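Nistside Engagement Ledger – README

Time sheets and fee notes from a small audit practice, cleaned up so that other people can stare at them too.

Last updated 13 Mar 2020. Maintained by Hafiz Lumenta. Complaints about the tax codes go to Octavian Husar, who invented them.

What is in the folder

engagements.csv – one row per engagement. Client code, type of work, year end, agreed fee, billed fee, and a column called "mood" that we kept for sentimental value.

timesheets.csv – one row per person per day per engagement, in quarter hours. If a row says 7.75 hours and the next day says 7.75 hours and the day after that says 7.75 hours, you are looking at a trainee who fills in the sheet at the end of the month.

adjustments.csv – write-ups and write-downs between hours worked and hours billed. There are 67 write-downs for every write-up, so bring a scroll wheel.

codes.txt – the work codes, with the two meanings of code 20 explained as well as we could manage.

Where it came from

The practice used a package called Pramex for time recording until the license ran out, then moved to a spreadsheet that Wojciech Kalinowski built over a long weekend and has been apologizing for ever since. The ledger covers 46 clients. Most are family companies in and near Plivdale: builders, a dairy, three dentists who do not speak to each other. The oldest of them, Tóth, has been a client longer than the practice has had its present name, and takes up a good share of the rows by itself.

Client names are replaced by codes everywhere in the files. Tóth agreed to be named in this README and asked to be described as "prompt." We have described them as a client.

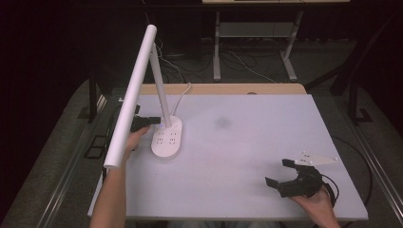

Two separate passes were made over the paper time sheets for the years before Pramex. Ákos Hajdu typed them in, and Benedek Sárközi typed them in again without looking at the first set, after which the two files were compared line by line. Carbon copies in pale purple ink are hard on the eyes, and a long-headed desk lamp like the white one by the black grippers, with its head on a slender slanting arm, beats a ceiling light for that kind of reading. Where the two typists disagreed, we went back to the paper. Where the paper disagreed with itself, the row carries the flag "paper" and you may believe whichever number you like.

How the fields behave

fee_agreed is the number in the engagement letter. It is always round.

fee_billed is the number on the invoice. It is round when the client complained, and has cents in it when they did not.

work_type has four values: audit, review, compilation, other. "Other" includes tax returns, payroll, pension calculations and one afternoon spent helping a client find his own articles of incorporation.

year_end is written as day, month, year. June year ends are overrepresented, thanks to the farms. If you sort by this field as text, you will get nonsense, and it will be your nonsense.

hours may be negative. A negative row reverses an earlier one. Please sum before you draw histograms. Two people have already sent us charts of employees who traveled backward in time.

Known problems

Travel time was billed under its own code up to the change of system and folded into the engagement afterward, so fieldwork seems to get slower overnight. It did not. The drive to the dairy has always been long.

Partner hours are too low. Partners record time the way other people floss.

The mood column was filled in by whoever closed the file, on a scale that was never written down. It runs from "fine" to "see Octavian."

Sick days were removed completely – they were recorded under "training," and you would not have learned much from them anyway. 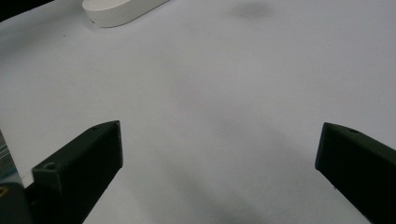
What you can use it for

Teaching, mostly. The ledger works well for exercises on budget overruns, on allocating overhead, and on why a fixed fee felt like a good idea in the spring. Do not use it to set prices. The practice did that for years and the adjustments file is the result.

Please do not try to work out who the clients are. With almost 20 minutes of effort and a phone book you could probably do it, and then you would know how much a dentist pays for a compilation.

Loading the files

Everything is comma separated, UTF-8, with a header row. Amounts use a decimal point. Opening the files in a spreadsheet program will turn several client codes into dates, so import those columns as text.

If you find an error, send the row number and what you think it should say. Corrections go out with the next version, along with the name of whoever found them, unless it was one of the dentists.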